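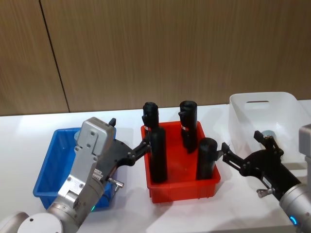

Scoring: batter hits the ball while out of the box, run crosses on the play

Posted in Rules and Scorekeeping by Abrehet Worku

I keep the book for an adult amateur baseball team, Plarnell, and I need help with one line of it. Wednesday night against Destetti, bottom of the fourth, one out, runner on third. Squeeze play. The pitch was well outside and our batter stepped across the plate to reach it. He bunted it fair toward first and the runner from third came in standing up. The plate umpire called the batter out for having a foot on the ground entirely outside the box when the bat met the ball, and sent the runner back to third.

I have three problems.

First, the other team's scorer wrote it as a sacrifice with the run taken off. I don't think you can have a sacrifice if the runner never advanced. Second, I don't know who gets the putout. The first baseman had the ball in his hand but he never threw it or tagged anyone. Third, our manager says the run should have counted because the runner touched the plate before the umpire put his hands up. I told him I didn't think the timing of the hands mattered, but I couldn't point to anything.

The league uses the standard professional rules with a few local changes (13 batters allowed in the lineup, re-entry for starters). None of the changes deal with this.

Final was 4–2 for Destetti, so the run mattered to people.
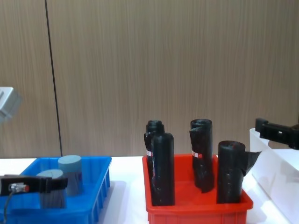 Blue, red and white bins on the white table.

negussie_blue
The umpire got it right. Batter is out, ball is dead, runner goes back. Tell your manager the hands are only a signal. The ball is dead when the contact happens, so nothing the runner does after that counts for anything, even if he is two steps from home when the bat touches the ball.

Not sure on the putout. I always give it to whoever fielded it, which in your case would be the first baseman.

Cimilari Scorer
The previous answer is correct on the ruling and incorrect on the putout. I will take the items in the order you would fill them in.

Ruling. A batter is out for an illegally batted ball when he hits it with one or both feet on the ground entirely outside the batter's box. Fair or foul makes no difference. Part of the foot on the line is legal, and so is a foot in the air, which is where most of the arguments come from. In your game the umpire judged the foot was down and fully out, and that is a judgment call. The ball is dead and runners return to the base they held at the time of the pitch.

Putout. This is one of the automatic putouts, and it goes to the catcher. The same applies on a called third strike and on a batter called out for interfering with the catcher. It does not matter who picked up the ball. No assist is given to anyone. In the box, write 2 with a short note. I use "2 IB" for illegally batted, but any mark your league can read will do. Check that you don't also have a 3 or 3U in there from your first impression of the play.

Time at bat. Charge one. There is no sacrifice, for the reason you gave: the runner did not advance on the play. The other book should be corrected to 0 for 1 on that plate appearance.

Run and RBI. None of either. If you already filled in the diamond, erase it and leave the runner at third. Whatever happened to him afterward is recorded from there.

Pitch count. Count it as a pitch and as a strike if you track strikes separately. A ball that was hit goes in as a strike whatever its location – some tablet programs drop it when you enter the out as "other", so compare the total with your paper count.

Outs. Two after the play. If the next batter ended the inning, your runner goes down as left on base.

One more thing on your proof. Each side's at-bats, walks, hit batters, sacrifices and interference or obstruction awards have to equal its runs, its men left on base and the opponent's putouts. If Destetti's book still has a sacrifice and yours has an at-bat, both will balance, because each entry adds one to the same side of the sum. The proof won't catch the mistake for you, so you two should compare that line directly.

Abrehet Worku
Thank you. I had 3U written in pen. I've changed it to 2 and sent a note to the Destetti scorer about the sacrifice. The next batter popped to short, so our runner is down as left on base.

k_outlooking
our league plays it as a delayed dead ball and the other manager can pick the result of the play, might want to check yours

Cimilari Scorer
That would be a local rule. I know of no such option in the professional code for an illegally batted ball. The option people usually have in mind is the one for catcher's interference, where the offense's manager may take the play.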